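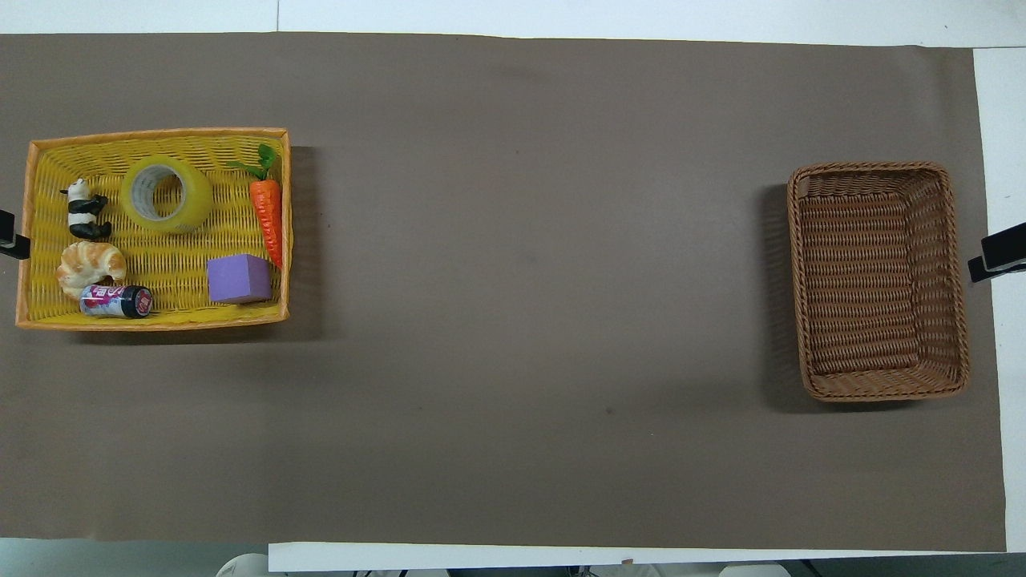
Joana Figueiredo told the budget meeting that the price of the arms had never been her main worry, and that she wanted to see grippers, spare cables and table fittings written into the plan before any purchase order was signed. The meeting agreed, and the equipment plan for the Wurby sorting and handling laboratory at Atwood Technical Institute will now go forward with a separate line for small parts.

Reading time: 3 minutes

The plan, released on July 13, 2025, sets out what the Institute intends to buy, lease or repair for the laboratory during the coming budget year. It covers two-arm workstations of the kind used for basket-to-basket transfer work, along with the tables, mounts and consumable goods that go with them. The Institute's purchasing office will accept written comments on the plan until the end of July.

Under the proposal, the laboratory would grow to six workstations, all in the east wing of the Flindel Building. The wing opened in 2001, and its electrical supply was laid out for bench instruments. An inspection of the outlets and circuit panels must be completed before new arms can be delivered. The cost of the inspection will be charged to the building account and does not appear in the laboratory's own figures.

Small parts drew the most discussion. In earlier years, replacement gripper fingers, clamps, cables and table coverings were bought as needed from general supplies, and the spending was spread over several accounts. The purchasing office reviewed those orders this spring and found 17 separate requests for items that could have been placed together. The new line sets aside $2,078 for such items at each workstation. Unspent money may be carried into the following year once, with the written approval of the laboratory manager.

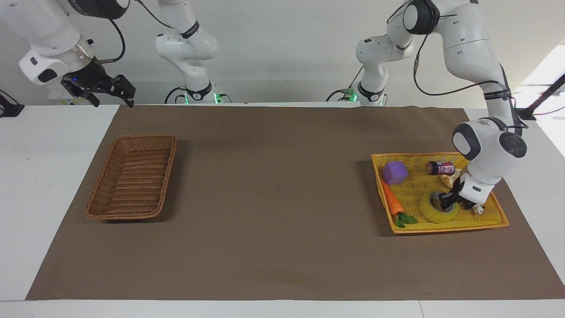
Two arms over a papered table in the Wurby laboratory, one reaching into the yellow basket.

Baskets and handling objects are also included. The laboratory works with ordinary household goods and toys, among them packing tape, foam blocks and play food, and staff members have until now replaced them out of petty cash. The plan asks that each workstation keep a written list of its objects and that duplicates be bought at the same time as the originals. Items that go out of production have caused delays when a task had to be repeated with the same set.

For the arms themselves, the Institute has requested a purchase quote and a three-year lease quote from Bastos Automation. The two will be compared on total cost, including delivery, installation, training and the yearly service visit. A lease would lower the first-year expense but would require the Institute to return the equipment in working order, and the purchasing office has asked for clearer wording on normal wear at the wrist joints. The supplier's answer is expected before the comment period closes.

Several items were left out of this year's plan. A request for height-adjustable tables was put off, and the present white tables will remain in service. New window shades for the east wing, requested by laboratory staff to even out daylight at the work surfaces, were referred to the building office for a price. Software licenses are paid through a different budget and were not considered.

Delivery, if approved, would take place in two stages. The first stage would bring the tables, mounts and small parts, which can be stored in the Flindel Building while the electrical inspection is under way. The arms would follow in the second stage. Each new workstation must pass a safety check, including a test of the emergency stop, before it is opened to students. Existing stations will stay in use during the work, although some bookings may be moved to evening hours.

Departments that expect to use the laboratory next year are asked to send the purchasing office an estimate of their weekly hours and a list of any special grippers or fixtures they will need. Requests received after the comment period will be held for the following budget year. Copies of the full plan are available at the front desk of the Flindel Building.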